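Joltine Small Projects Fund – progress report from the Devholm community cookbook

Hello again, and thank you for being so patient with me! I know this was meant to reach you before September, but the recipe testing ran long and I wanted to have something real to tell you.

So, where are we? We have 23 recipes tested and written up, which leaves eight to go before the book is full. Most of the ones still waiting are breads and pickles, and those are slow by nature. I put the soups and stews first because people were keen to cook them while the weather was cool, and I'm glad I did. The barley soup alone went through more versions than I care to admit (too thick, too thin, then far too much dill).

The interviews have been the best part of the whole thing. I'd planned on short chats to go beside each recipe, half a page at most, and I came home with stories about ration books, a wedding cake carried over the Uveck bridge in a snowstorm, and a long quarrel between two sisters over whether you peel the potatoes. I can't bear to cut much of it. I've asked Mavromatis, our printer, what a few extra pages would do to the cost, and they think we can fit them in if we drop the colored paper for the chapter openings. I said yes on the spot.

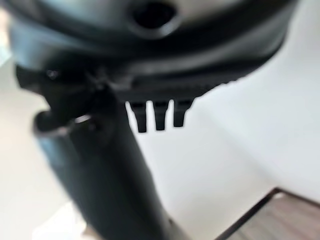 Money next. Of the 2000 dollars you gave us, the biggest share is set aside for printing and I haven't touched it. Ingredients cost more than I'd guessed, mostly butter and nuts, but the hall in Devholm let us have the kitchen free in the mornings and that evened things out. Receipts are all in the blue folder and I'll scan them with the final report, unless you'd like them sooner.

Two things have gone less well. The first is measurements. Half of our cooks work in handfuls and teacups, so every recipe has to be made again with a scale on the counter, and that eats up an afternoon each time. The second is the Uveck side of the valley, where I've only managed a couple of visits. The bus times are terrible and I've been leaning on rides from friends. I'd like to spend a little of the travel money on gas for them, if you're happy with that – it was down for bus fares in the original budget, so please let me know.

Coming up: the last breads, then the index (wish me luck), then a proofreading evening with plenty of cake. Mavromatis wants the finished pages a month before printing. I think we'll make it, though the pickles worry me a bit – they need to sit for weeks before anyone can taste them, and I started one batch late.

I'll send a sample chapter as soon as the soups are laid out. Tell me if the type is too small!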